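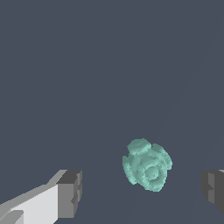
My dishwasher has been half unloaded since breakfast. I mention it because I spent the morning reading yet another article promising that a machine will be putting my plates away before long, and I would like it on record that the plates are still there.

I have been hearing this for 15 years. The date moves, the promise stays put. In May I went to an open evening at Stakstead, where a group calling itself Enedbridge had a table of leaflets about "the home of the near future." The leaflets had a kitchen on the front. The talk was mostly about picking things up.

Picking things up is a real problem, and I don't want to be the guy who sneers at it. I worked 11 years on a packing line at Callcombe before I moved to the office, and I saw what happened when we tried to hand the mixed bin to a machine. Identical boxes, all facing the same way, no trouble at all. Odd-shaped parts were another story. The thing would stop and wait for a person to come over and straighten them out, and the person was usually me.

So when I look at simulations of this sort of work, I look at the lumpy objects first. A cube doesn't tell me much. Give me something with knobs on it, where the fingers might land on a bump or slide into a groove, and I'll pay attention.

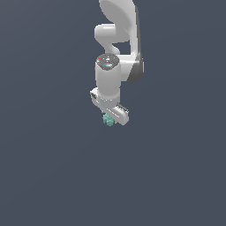 One arm, one small teal lump, and nothing else to bump into.

I'll give it this much: the lump seems to be in the gripper. The hand is turned at an angle to the wrist, and I like that, since I do the same thing with my own hand when I fish a garlic bulb out of the back of the drawer. But the drawer is what's missing. There are no forks in the way, no bag the garlic came in, no kid asking where the scissors are. It's a rendered arm against plain blue-gray, and my kitchen has never once looked like that.

People tell me simulation is how you get the practice in. Fine. You can try a grab over and over and never break a glass. I believe that. What I don't believe is the jump from there to "household chores," as if a chore were one grab. I tried writing down what it takes to unload the dishwasher and gave up at the cutlery basket. There's the bowl with water sitting in its base. There's the lid that belongs to something in a different cupboard — and the cupboard door that sticks.
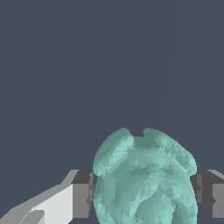 Page last changed: 25/12/2024

Close up, with a gray finger on either side of it, the object could pass for a cabbage or a bell pepper. I'd guess that a real cabbage would be harder. The outer leaves tear, the stem end rolls, and squeezing is how you find out whether it's any good. I can't tell from a picture how hard those fingers are pressing, or whether they're pressing at all, and that's the part I would want to know before letting one near a tomato.

A reader wrote in after my last post on this to say I should look up Steinarsdóttir, a project that apparently folds towels. I will. I'd want to see it take the towels out of the dryer first, with the one sock stuck inside the fitted sheet, and then put them on the shelf without knocking down the pile that's already there.

On the shop floor I'm a little more hopeful. You can bolt things down and tell people where to stand. If somebody wants to sell Callcombe a machine that handles the mixed bin for more than 4 hours without calling for help, I'd go and watch, and I'd bring the worst bin I could find.

The plates I'll do after lunch.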